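Trodard Harbour Crane Building Set

Code: Varneo 43
Maker: Patolex
Age: 8 and over
Availability: in stock, usually sent the next working day

The Harbour Crane is the biggest set in the Trodard dockside range and the first one with a working winch. It builds into a quayside crane on a square base, with a driver's cab, a swinging jib and a hook on a cord. The winch is turned by a handle on the left of the cab and has a click stop, so a load stays where you leave it. The jib turns the whole way round without catching on the ladder, which the older Dock Hoist never managed.

You also get a flatbed lorry, a short length of quay wall and 6 crates. The crates open, and each has a loop on the lid for the hook. There are 2 figures, a crane driver and a dock hand. Both have the newer printed faces and both will sit in the cab or the lorry.

Bricks are the standard Trodard size and fit all earlier dockside and railway sets. The quay wall clips on to the wall from the Ferry Landing, and the height matches. It does not match the Fishing Pier, which sits one plate lower.
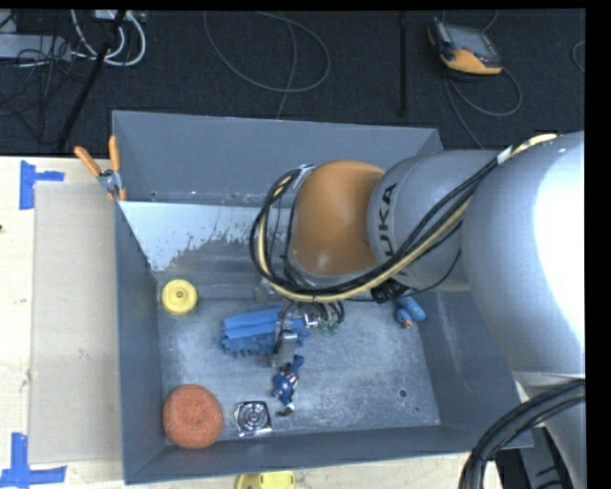 The instructions come as one printed booklet in four stages. Base and cab are quick. The jib takes longest, mainly the part where the cord has to be threaded through three pulleys before the top section goes on. If you miss a pulley you will need to take the top section off again, so check it against the drawing on page 40. Most children of eight or nine can do the rest alone but may want a hand with that step.

Stickers are kept to one small sheet: the crane number, the lorry doors and the crate labels. The warning stripes on the base are printed.

What's in the box
Bricks and plates in numbered bags
Winch unit, ready assembled
Cord with hook, plus one spare cord
Two figures
Sticker sheet
Instruction booklet

Good to know
The winch will lift up to four crates at once if they are stacked on the pallet plate. More than that and the click stop slips. It does no harm, but the load comes down.
The first batch, sold before July, had a grey hook. It is now yellow. The part is otherwise the same.
No batteries. The Lukoševičius motor unit fits the winch axle if you want to power it, and is sold separately.

Spare parts
Cords, hooks and figures can be ordered singly. Write to Oi-ling Lo on the parts desk with the bag number and the step where the part is used. Requests are packed on a Monday, and small parts go out by ordinary letter post.

Not suitable for children under three because of small parts and a long cord.

See also: Ferry Landing, Dock Hoist (last few), Goods Wagon with Crates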